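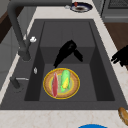 Dark gray sink and gooseneck faucet in pale cream marble.

July, Sunday, from 2 pm

Dye notebook, madder and weld on wool

I continue from the last page. The question is still the same: why does the Paltley wool take the madder more brown than the wool from Trakville, when both are mordanted in the same pot? Bo-ram thinks it is the grease which remains in the fiber. I was thinking it is the water. Today I tried to separate these two things, and I have only half succeeded.

Scouring first. I took 559 g of Paltley yarn in skeins, tied loosely in figure eights with cotton string. Last time I tied too tight and there were white rings under the string, so please, everybody, tie loosely. Neutral soap, a little washing soda, one hour at 60 degrees, and then left to cool in the pot. The water became yellow like weak tea. I scoured a second time and the water was still a bit yellow, but much less. Trakville yarn gave almost clear water at the first scour. So Bo-ram has a point.

Mordant: alum at 15 percent of the dry weight, cream of tartar at 6 percent. I dissolved the alum separately in hot water before adding. Heated slowly over one hour, held at 85 for another hour. The thermometer with the red cap reads too low by 2 degrees compared with the glass one, I checked it in boiling water. I wrote this on the tape on its handle.

While the mordant was going I read again the notes of Naheed Gilani from the spring. She used rainwater for all the madder baths and tap water for the rinse, and her reds are clearly warmer than mine. She added chalk to the rainwater, one small spoon per pot. She does not say how big the spoon is. I must ask her.

Madder bath: ground root, equal to the weight of the fiber. I soaked it overnight, then put it in a bag made of old curtain so the powder does not stick in the wool. Bath number one with tap water, bath number two with rainwater and chalk. I put one Paltley skein and one Trakville skein in each. The heat must not go over 70, otherwise the brown comes out from the root and the test is finished. Bath one went up to 74 for a few minutes while I was on the phone with Orestis. This is my fault and I note it so that nobody trusts bath one too much.

Result at 6 pm, skeins still wet:

Bath one, Paltley: brick, dull.
Bath one, Trakville: brick, a little clearer.
Bath two, Paltley: orange red, quite nice.
Bath two, Trakville: red, the best one I have had this year.

So both things matter, it seems. The water makes the bigger difference, the scouring makes a smaller one. But bath one was overheated, so I cannot say how much of the dullness is from the temperature. It has to be repeated – same yarn, same weight, and the phone in another room.

Weld: only one small trial. The dried weld from Clivent is very dusty and has many stalks. The yellow is good but thin. Yoon-hee Heo wants a green for her border, so I put one weld skein into the leftover indigo vat for two minutes. It came out more blue than green. A shorter dip next time, or a stronger yellow under it.

Light test: the cards from the south window are taken down after 918 hours. Madder on alum is almost unchanged. The safflower pink has gone completely, only a beige shadow is left. Han-gyeol Seo was hoping to use this pink for the Ki blanket and I have to tell him it is not possible, at least not for something that hangs on a wall.

Stock: the alum is enough for roughly one month. Madder is low. We have 3,000 g on order and it should be divided between Yoon-hee and me before anyone opens the sack.

To do:
Repeat bath one at 68.
Ask Naheed about the spoon.
Wash the curtain bag, it still gives color.
Label the wet skeins before they dry, with the plastic tags and pencil. Ink runs.
Keep the madder bath two for an exhaust bath, there is still a lot of orange in it.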